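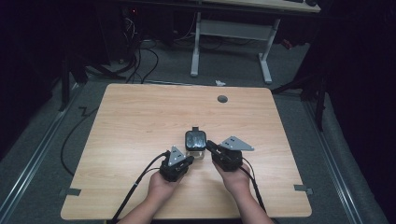
Mal-soon Son asked whether the club was really going to spend a whole evening on another remake, when half the room had walked out talking about dinner after the last one. The chair took this as the first item.

Restance Film Club, October meeting, started 7:10

1. The Nellico remake
Spyros Nedeljković had read the casting announcement aloud before anyone could stop him. The new Nellico has two television leads, neither of whom has carried a feature, and a director known for music videos. Spyros thinks the original was thin to begin with and that the songs did most of the work. Mal-soon replied that the songs are the part being replaced. It was asked who the remake is for. No answer recorded.
Agreed to wait for a trailer. Spyros wanted it noted that he expects the trailer to be the best of it.

2. Voltach
The studio says the sequel is "back on track." It said so last spring as well. Members were unconvinced that a third writer will fix what two could not. Mal-soon pointed out that the lead has signed for a cable series that would shoot over the same months, so either the dates are wrong or the role has shrunk. Left open.

3. October screening
Ivanov won the member poll with 92 votes. The runner-up was not far behind, and there was grumbling that some people vote for whatever is shortest. The restored cut is the one we can get. Spyros doubts the four added minutes add anything, having seen them. Rental is $506, which the meeting thought steep for a movie most of us have on a shelf. Approved, with 4 against.

4. Newsletter
The remake piece drew 2331 page views, more than anything else this year. Mal-soon suspects most of those came from the headline and would like to know how many readers got to the second paragraph. Spyros will look, though he doesn't trust the counter.

5. Other business
The snack price stays where it is. Request for a sing-along night turned down again.

Closed 8:45. Mal-soon to book Ivanov and ask about the deposit.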